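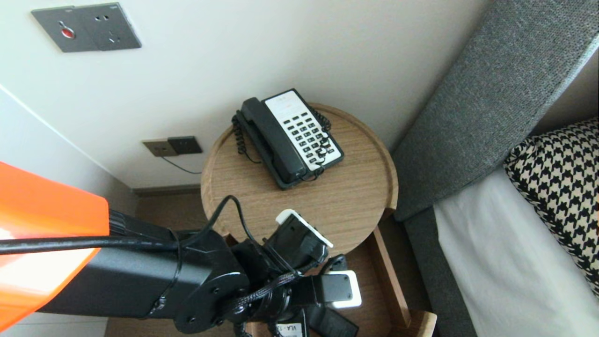

Duangjai Boonchu, commenting on an earlier draft, wrote that low mintage tells us little about price when few people want the coin, and that we should look at how many buyers turn up before we look at how many pieces were struck. We have followed that advice in this section.

4.2 Scarcity and bidding in small copper tokens

The sample is made up of 277 lots of copper trade tokens sold by post and telephone. Each lot was a single piece. We left out lots that had been cleaned or holed, as well as those returned to the seller after a dispute over grade. The tokens fall into two groups: the Pakina series, struck in one short run, and the Major series, struck in larger numbers over several years.

The rarest Pakina variety has a recorded mintage of 909. Even so, it drew fewer bids per lot than the commonest Major token in the same grade. Most of the bidding on Pakina pieces came from 28 collectors, many of whom already owned the variety and were looking for a better one. Once they had what they wanted, prices fell back.
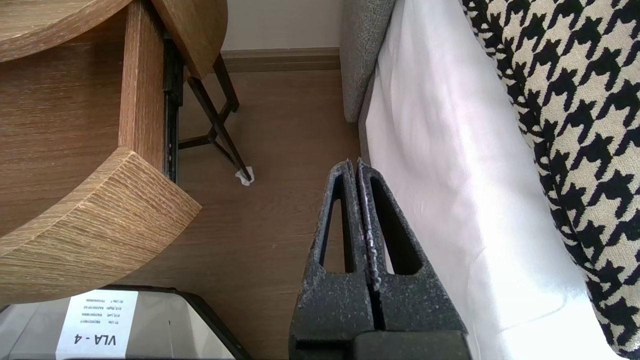

Figure 3. Nightstand with the drawer pulled out.

Grade mattered more than we had expected. A Major token with full lettering on both sides sold for well over twice the price of a worn one, while the gap for Pakina pieces was much smaller. Buyers of the scarcer series seem ready to accept wear — many told us they would take any example with a readable date.

Two limits should be kept in mind. The grades are those given by the sellers, Wamix and Travix, and the two firms do not use the same scale. We matched the scales by regrading 40 tokens ourselves, and the Wamix grades came out slightly higher on average. The sale records also leave out losing bids made by telephone before February, so the bid counts for the earliest lots are too low. Leaving those lots out changes the figures a little but does not alter the order of the two series. The regraded tokens are listed by variety in the appendix.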